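Search products Enter keyword Go

Hulleck Twin-Arm Bench Cell: what I check before anyone runs it

September 28, 2019
By the Nolteo shop desk
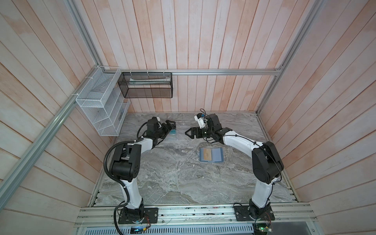 Photo: Nolteo

I get asked about safe setup on the Hulleck more than anything else we carry, so I'm putting my house rules right on the product page!

Start with the mounting plates. Both arms bolt down at the front rail, and I go over every bolt before power-up (yes, even if you did it yesterday). Then look at your cable slack. I like a nice wide loop on the conduit so the wrist can turn without tugging, but keep it out of the other arm's reach.

Grippers working face to face over one part need a written stop distance. Ours is 62 mm, and we re-test it every January. Trays go in front of the arms, spare stuff goes up in the wall baskets, and hands stay out until both arms are parked – no exceptions, even for a quick grab.

Cartwright plates fit too, but you'll need the Rastham spacer kit. Log sheets come in pads of 2000.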